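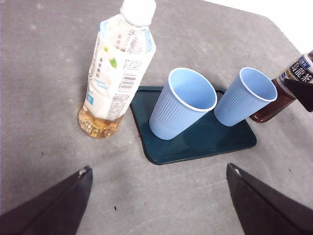

I've been going to Skidunport games for longer than I should admit, and I have never heard the hall as loud as it was when Laimutė Dzene checked in for the fourth quarter against Proker. There were 847 of us in there (it felt like double) and every one of us knew her contract was up in the summer.

So will she stay? I asked her over a very bad coffee and she laughed at me. "Ask my knees," she said, and then talked for ages about pick-and-roll defence instead, which I loved, even if it wasn't much use for a story about her future!

Hefin Foulkes, her coach, is easier to pin down. He wants her for 2 more seasons and he's told the board so. Trouble is, Zarnska want her too, and they can pay. They also play in a proper arena and fly to away games, while our lot spend half of January on a coach with a broken heater.

She's 50 points short of the club scoring record, mind you, which stands at 1539 and has Sproģis's name next to it on the board by the stairs. I think she wants it. She says she never looks at that board, but she knew the number before I'd finished my question.

Foulkes expects an answer before pre-season. I've already renewed my ticket, same seat, row behind the bench.

Recent features
Why zone defence is back in fashion
Life on the end of the bench
The away-day diary: Proker
Five minutes with the Zarnska kit manager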